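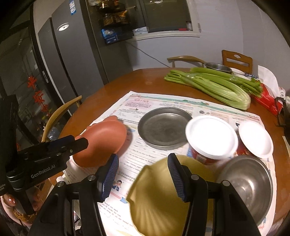
The scallop dish on the round table

I quit buying ground coffee in May. The hand grinder is a Sezer, secondhand, and it takes 232 turns to get enough for one pot. My arm complained for a week - then it stopped.

Setareh Taheri told me to go coarser, and she was right. The bitter taste went away at setting 11.

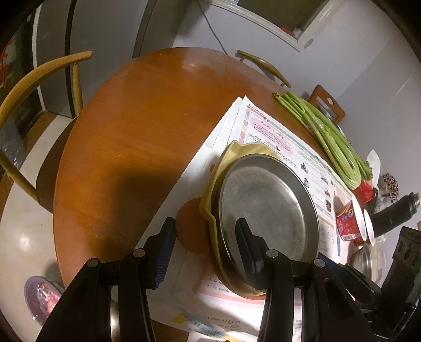
Papers and a pan, same table

Beans are from Gellari, the 900 gram bag. I'll try the Irar next Monday if the shop has it back in stock.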